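The Fruit Bowl Theory of Eating Well

Every few years somebody rediscovers that people eat what is in front of them, and a small industry springs up to sell the news back to us. The latest version comes from Lenlow, a wellness firm that charges $216 for a kitchen makeover done by video call. You walk around with your phone. A coach tells you to hide the crackers.

I signed up in June, and I did what I was told. The crackers went on a high shelf. The cereal followed. Fruit was to be kept "in the line of sight," a phrase my coach used so often that I began to hear it as a threat.

For 2 weeks I ate more fruit. I also knew exactly where the crackers were.

That is my trouble with the whole idea. Lenlow's brochure leans on a trial run at Emari, an office park where the snack counters were rearranged and 120 workers filled out forms about what they ate. The forms showed a jump in fruit and a drop in cookies. Fine. But the forms were filled out by people who had been told what the trial was for, and they were collected by the company selling the program. I asked for the follow-up numbers and got a second brochure.

A rival outfit, Vodell, makes the same promise for $50 and throws in a shopping list. The list is sensible. It is also the list my mother kept on the refrigerator: oats, beans, eggs, bananas, something green.

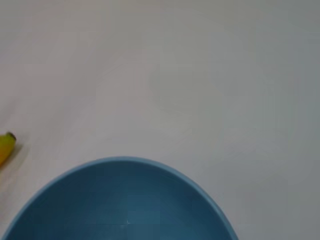

Rafia Ghauri thinks I am being too hard on all this. Moving food around costs nothing if you skip the coach, she told me, and for a tired parent at six in the evening, a banana within reach really can win over a bag of chips in a cupboard. She would like to see the claims cut down to that size and left there.

I could live with that. What I can't accept is the step from "a banana within reach" to the pledge on Lenlow's front page, which talks about changing your relationship with food for life. Mine lasted until the coaching calls stopped. The crackers are back on the counter, and I still buy the bananas.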